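Keane floor scraper, long handle - four months on

Posted by Dymphna Hayes in Tools, Floors

I bought the Keane long-handled scraper in April to take up the old vinyl in our back hall and laundry room. The house is in Nukthorpe and was built in stages, so the floors are a mix of plank, patched plywood and one slab that was poured badly and then painted. I had been using a 3 inch hand scraper on my knees and was tired of it.

The Keane comes in two parts. The handle is 50 inches of steel tube with a foam grip at the top and a second grip lower down. The head bolts on with two hex bolts and takes a 4 inch blade. One blade is in the box, along with a key for the bolts. Putting it together took me a few minutes. The instructions are one sheet and the drawing shows the blade upside down, so check the bevel before you tighten anything.

On vinyl it does well. I scored the sheet into strips with a utility knife first, then pushed the blade under from the doorway. The top layer came up in long pieces. The paper backing was slower and I had to wet it and wait, same as with any scraper. The weight of the head helps here. You can keep the handle low and let it slide.

On the painted slab it was so-so. Loose paint came off fast. Paint that was stuck stayed stuck, and the blade skipped over it and left lines. I went back to a chemical stripper for those parts.

I also tried it on metal, which the box says you can do. Old coating on steel is a different job from vinyl on wood. If the surface is already flaking you can get the loose stuff off, but you will add scratches of your own, and anything with sloped sides is awkward with a long handle. For bins and troughs I would use the short hand scraper and a wire brush.

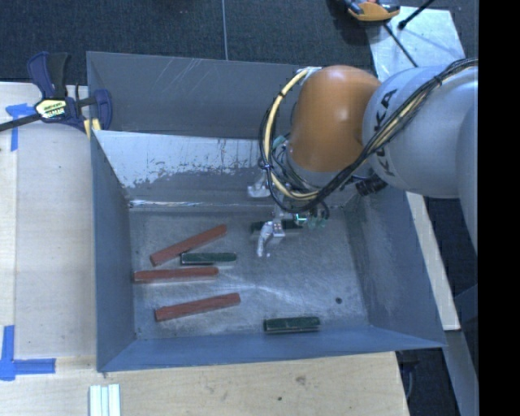 Wear on the far wall of a sheet metal bin, with scratches higher up and scuffs on the floor.

Blades are the weak point. The first one had a nick in it after one afternoon, from a staple I missed. Replacements from Keane cost more than I like, and the hardware store here doesn't stock them. The Dumau blades fit if you loosen both bolts all the way and they held an edge longer for me. The Zorkus ones are too thick and will not go in the slot. I returned those.

The lower grip started turning on the tube in the second month. A wrap of friction tape fixed it. The top grip is fine. The bolts have stayed tight, though I check them before each use.

It weighs more than it looks. After an hour my shoulders knew it, and I am used to this kind of work. If you are short, the 50 inch handle may be too much in a closet or behind a toilet, and it does not adjust.

Good: strong head, easy to put together, good on vinyl and carpet glue.
Bad: costly blades, loose lower grip, fixed handle length.

I would buy it again for a whole room. For a single closet, get the hand scraper and a pair of knee pads. I still have the front entry to do, and there is tile under the vinyl there, so I will add a note once I have tried it on thinset.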